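Care of Small Kitchen Appliances
Household Guidance for Residents, Mahawong Court

Residents are responsible for the routine care of countertop appliances in their apartments. These pages replace the sheet issued with the welcome folder in May. Questions may be directed to Gifty Nartey in the Residential Services office.

Before You Begin

Unplug the appliance at the wall and allow it to cool completely. Switching it off is not sufficient. Grasp the plug and not the cord. Appliances must never be placed in the sink or the dishwasher unless the manufacturer's instructions state that the whole unit may be washed. Removable parts should be dried fully before they are put back.

Toasters

Crumbs are the most common cause of smoke in apartment kitchens. The crumb tray should be emptied once a week in households that make toast daily, and once a month in others. Slide the tray out over a trash can, brush it with a dry pastry brush, and wash it in warm water with a drop of dish soap. If the toaster has no tray, turn it upside down over the sink and tap the sides gently with an open hand. Do not shake it hard.

Do not reach into the slots with a knife, fork, or skewer, even when the appliance is unplugged. Heating wires are thin and bend easily. A slice that is stuck may be lifted with wooden tongs after the toaster has been unplugged and has cooled.

Bread with icing, cheese, or butter already on it belongs in the oven or under the broiler. Sugar that melts onto the wires will burn each time the toaster is used and is very difficult to remove.

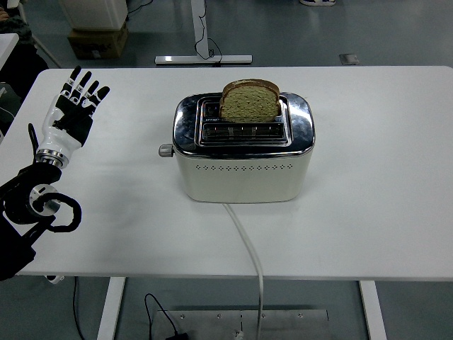 How should fingerprints be removed from chrome?
Wipe the metal with a soft cloth dampened with equal parts white vinegar and water, then dry it at once with a second cloth. Steel wool and scouring powder leave fine scratches that cannot be polished out.

Painted and enameled housings should be cleaned with dish soap and water only, applied to the cloth and never sprayed on the appliance. For dust in vents or perforations, use a dry, soft toothbrush. Moisture must not be allowed to run inside.

Electric Kettles

Local water is hard, and scale will form within a few weeks. Fill the kettle halfway with equal parts water and white vinegar, bring it to a boil, and let it stand for 20 minutes. Empty it and rinse it 4 times. Boil one full kettle of plain water and discard it before making tea or coffee. Citric acid may be used in place of vinegar by residents who object to the smell; one tablespoon to a quart of water is enough.

Drip Coffee Makers

Wash the carafe and basket after each use. Leave the lid of the water reservoir open overnight so that the inside can dry. Run a vinegar solution through the machine once a month, followed by two cycles of fresh water.

Blenders

Half fill the jar with warm water, add a drop of dish soap, and run the blender on low for thirty seconds with the lid held down. Rinse well. Rubber gaskets hold odors and should be removed, washed, and dried separately. Cracked gaskets must be replaced before the blender is used again.

Cords and Outlets

Kitchen appliances that produce heat should be plugged directly into a wall outlet. Extension cords and power strips are not permitted for this purpose under the house rules. Keep cords away from the stove and clear of the counter edge. A cord that is frayed, stiff, or warm to the touch must be taken out of service.

Disposal

Broken appliances may not be left in the hallways or placed in the regular trash. The collection cage beside the loading dock is open until 6 p.m. Cords should be wound and secured with tape. Eckhard Mühlbauer holds the key for residents who need access at other times.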